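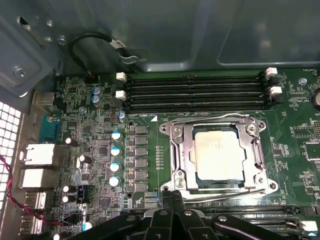 Pondum Music Room: Checklist Before an Electronic Music Night
Revised March 2026, with comments from the last inspection

This list is for the person who opens the room and for the promoter of the night. Please go through it together before the doors open. The comments under each point are mine, and I try to keep them short. Where I write "open," the point is not finished and somebody must come back to it.

1. Capacity and door counter
Status: OK
The room is approved for 200 persons, and this number includes the artists and our own staff. At the last night the promoter understood it as 200 tickets. I explained again that it is not the same. The hand counter at the door must start at zero and must go down also when people leave.

2. Emergency exits
Status: OK after correction
The left exit was free. At the right exit I found two flight cases and a folded merchandise table, and they were moved while I waited. Please tell every touring crew at load-in that the right corridor is not a storage place, even for ten minutes.

3. Exit signs and emergency light
Status: open
All signs are lit. With the haze machine on full, I could not read the sign behind the DJ booth from the middle of the dance floor. The promoter should agree with the light technician on a lower haze level, or we need a second sign at another height. I prefer the second sign.

4. Haze machine and fire detection
Status: OK
The detectors over the stage must stay in service during the whole night. It is not permitted to cover them. If an artist asks for more smoke than the room can accept, the answer is no, also when it is written in the rider.

5. Speaker stacks
Status: OK after correction
The Grekley subwoofers stand on the floor and the tops are fixed with straps. One strap on the left side was twisted, so I asked to have it removed and put on again. Nobody should put drinks on the subs. I say this each time, and each time I find glasses.

6. Sound level
Status: open
The measuring point is at the mixing desk. The log from the last night has a gap of 45 minutes during the headline set, when the level was surely highest. The engineer says the meter lost its power. A log with a gap is difficult to defend if a neighbor complains, so please use a meter with fresh batteries and look at it between the sets.

7. Ear protection
Status: OK
Free earplugs were at the bar and at the coat check. The box at the bar was behind the card reader and guests could not see it well. Put it in front.

8. DJ booth power
Status: OK after correction
The booth has its own circuit, marked 722 on the panel. An extension cord was connected to another extension cord under the table, and I had it replaced with one long cord. Visual artists often arrive with additional equipment, so ask them in advance how many outlets they need.

9. Cables on the floor
Status: OK
Tape was in place across the walkway from the booth to the desk. Check it again after the sound check, when people have walked on it with cases.

10. Strobe warning
Status: missing
There was no notice at the entrance, although the Itby show uses strobe in nearly the whole second half. The notice must hang at the ticket window and also inside the first door.

11. First aid and water
Status: OK
The kit is complete. Free water was available at both bars. The first aid corner had no lamp, please bring one.

12. Closing
Status: OK
The music stopped on time. The Naidu crew loaded out through the back door and the alley was quiet.

Open points: 3, 6 and 10. The promoter answers for 6 and 10, the room answers for 3. I will look at them before the next night, during load-in, and the signed copy stays in the folder at the coat check.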